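Right, back from the Qudah yard, notes before I forget them. Thread, sorry, long one

Went to see the Ziron out of the water. This is the power cat Elie Shboul has been on at me about since the winter. Wanted to see the hull before anyone puts carpet and cushions in it

Short version – I like it more than I wanted to. Slightly annoyed about that 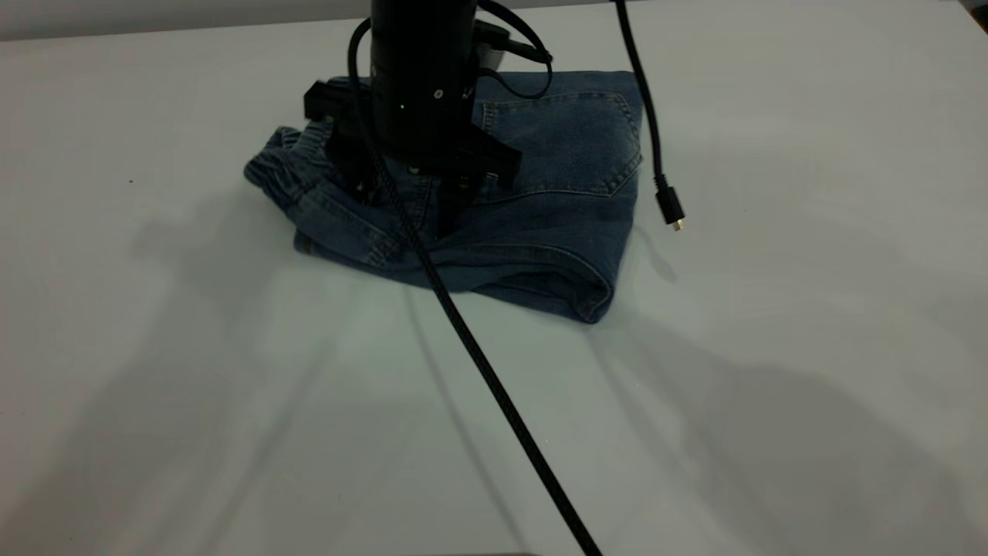 Doneo, 12/2/20

Hull first. Very slim bows, fine right back to where the saloon starts, then it fattens up quite quickly. You can see what they were after. Easy going at slow speeds, plus enough boat at the back to carry the fuel and the tender

Wissam Qudah walked me under it. Bridgedeck is higher than on the last one, you can stand up nearly straight beneath the middle section. I'm not tall but still

That was my big moan about the old boat. Slam slam slam into any kind of chop, couldn't hear yourself in the forward cabin. Asked Wissam about it straight and he said yes, they had it wrong. Refreshing

He wouldn't give me a top speed. Said wait for the trials. Fine. Did say they want her comfortable at 7 knots all day, because that's what owners really do once they've seen the fuel bill

Range at that speed is meant to be roughly 2,000 miles. On paper. Everyone's range is lovely on paper

Layout now. Three cabins, owner's takes up the whole of the starboard hull. Desk, proper wardrobe, shower at the front where the motion's worst which I don't get at all

Asked if they'd swap the shower and the desk. Long look. "You're welcome to pay for it"

Galley is up, next to the aft door. Good. Window over the sink opens onto the cockpit so you can pass plates out. Every cat should have this and half of them still don't

Not sure about the steps down to the port hull. Steep, and the handhold stops just when you want it. Told them. Someone wrote it down, or pretended to

Engine access is through the aft deck, big hatches, and you can get right round both sides of the engine. I got down there in a decent pair of trousers and came out clean. Filters at eye level, seacocks where a hand can reach them. Whoever drew this has changed an impeller at sea
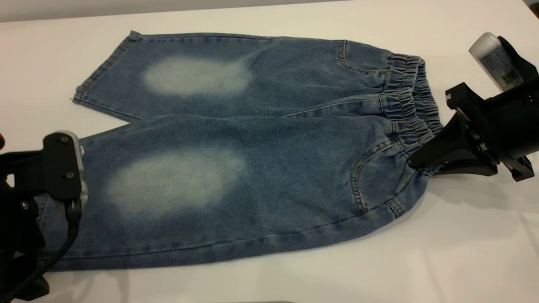 Ruba Chamoun, charter skipper and part-time boat tester

Ok carrying on, phone died

Things I asked that I didn't get an answer on: the price, air draft with the hardtop on, who does warranty work if you keep her a long way from Doneo

The last one matters most for people round here. Maysoun Matar bought a new cat from a yard abroad (not this one) and waited all summer for a man to come and look at a leaking window. Lovely boat. Wet bunk

Wissam says they're talking to Sasto about doing the service side. Talking. I've used Sasto for a haul-out and they were good, bit slow on the phone, painters excellent. If that gets signed I'd be a lot happier

Someone asked about a sailing version. No. I asked as well. They had drawings once aparently and the mast ended up exactly where the owner's bed is

Also asked: would it charter? Maybe with a fourth cabin, as it stands it's a couple's boat with room for the kids or another pair. I'd run it with one crew plus me but the crew cabin is a cupboard. Forepeak, hatch in the deck, no headroom. Please stop calling these crew cabins, all of you

Chidubem Okonkwo came along with me, he runs the bigger monohulls and thinks cats are blocks of flats. He spent ages sat at the helm going quiet. Then said the view aft was "acceptable". High praise

Helm view IS good btw. You can see both sterns from the seat if you lean. Berthing short handed that's worth more than any joystick

Finish is hard to judge, she's still half bare. The laminate work I could see was tidy, no dry patches, bulkheads properly taped in on both sides. Wiring was labelled. Little thing but I've been on finished boats where it wasnt 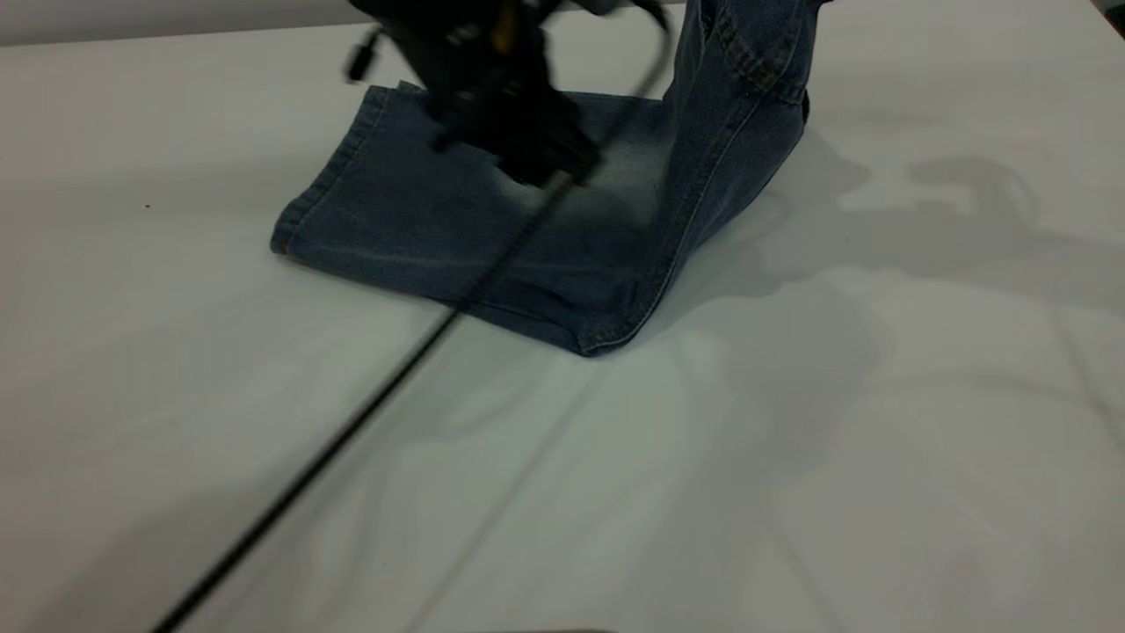

Blue jeans on a white tabletop.

Next bit – she goes in the water in May if the gearboxes turn up. I've asked to be on the delivery trip to Sasto, or at least the first rough day out. Flat calm tells you nothing about a bridgedeck

Elie wants me to say whether he should put a deposit down. Elie, no. Wait till it's been out in a swell. Your berth is also too narrow, go and measure it

Drawings not mine to share so please don't ask. Will post about noise levels and the wash once I've been out on her

Off to do a shopping list for a charter, replies later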